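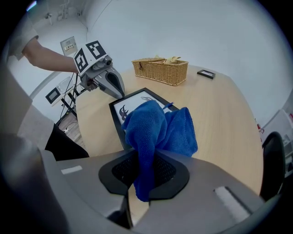
Blue microfiber towel and a black-framed picture on a light wooden table.

Microfiber Care - Frequently Asked Questions

What wash temperature should I use?
Warm water, up to 105 F. Higher settings can deform the polyamide part of the fiber and reduce absorbency.

Can I wash microfiber with cotton?
No. Cotton sheds lint, and split fibers hold on to it. Wash Jesetti towels separately or with other synthetics.

Is fabric softener allowed?
No. Softener and dryer sheets leave a coating on the fibers. If a towel has already been treated, run 3 wash cycles with detergent only.

How long does a towel last?
Our Vaughan line is rated for 200 washes. Replace it earlier if it streaks glass or feels stiff.

Which towel is suitable for picture glass?
Use the Banmont flat weave. Spray the cleaner on the towel - never on the glass - so that liquid does not run under the edge of the frame. Acrylic glazing should be cleaned with water only.

Can I tumble dry?
Yes, on low heat or air only. Clean the lint filter first.

Where do I find the batch number?
On the sewn-in tag, after the letter B. Batches 655 to 779 have a tear-off tag, so check the packaging instead.

Page maintained by Ketill Overgaard, product support. Last reviewed in September.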